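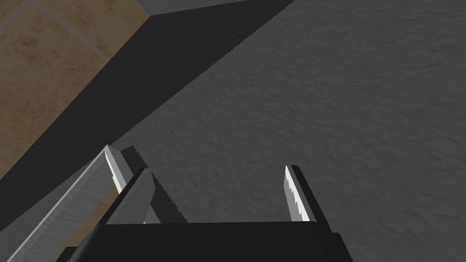 Man-lok Yip thinks we should drop the sim comparison altogether and only report the hardware runs. Serrated pads grip better in sim because the contact solver loves sharp edges, was the comment on our draft, and any ranking we get out of it is a ranking of meshes.

Fair. We kept it in anyway, with a warning. Reasons below.

## Grippers

Two parallel-jaw models on the same simulated arm:

- **Nisbet** — smooth flat pads, the lab default
- **Zelliver** — serrated pads, wider opening, heavier palm

Same wrist mount, same controller gains. Camera sits behind the palm looking out past the fingers, didn't move it between grippers. Callum did the arm config, I did the logging. Yeison wrote the reset script (twice, first one forgot to zero the wrist).

## What we ran

2,000 grasp attempts per gripper, random approach angle, random yaw. Parts were the bracket, the short tube and the wedge from the Clanville set. Success = part still held after a lift and a slow half turn. Dropped during the turn counts as a fail, even if it lifted fine.

Friction fixed for all runs. Should have swept it. Ran out of cluster time in June and the queue was a mess.

## Results so far

Zelliver held on in 76 percent of attempts. Nisbet lower, mostly lost on the tube — it rolls out the side when the yaw is off. On the bracket there was hardly any difference. Wedge is weird: both grippers push it away if one finger touches early, and no pad texture is going to fix that.

Early contact is really a controller problem. Fingers close at the same speed no matter what they feel, so whichever one arrives first shoves the part. Callum tried a force threshold, helped the wedge, made the tube worse. Not tuned enough to put numbers on. 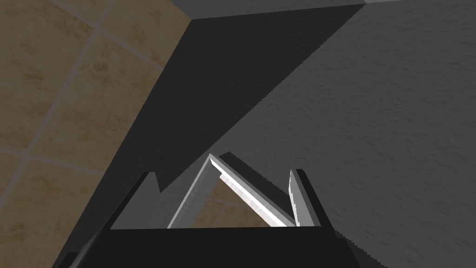 Camera view was the other headache. At steep wrist angles the fingers cover a lot of the image and the part detector looses the target right before closing. We crop and hold the last good pose, which works OK if the part stays put. It doesn't always. A second camera on the forearm would probaly do more for us than a different pad.

Also hard shadows. Detector picked up a shadow edge as the long side of the bracket more than once. Softer lights in the sim would hide it but the real bench has a lamp too, so left them on.

## Still to do

- friction sweep, low to high
- rerun the wedge with the force threshold
- smooth pads on the Zelliver body, to answer Man-lok properly
- fix axis labels on the yaw plot (degrees, not radians)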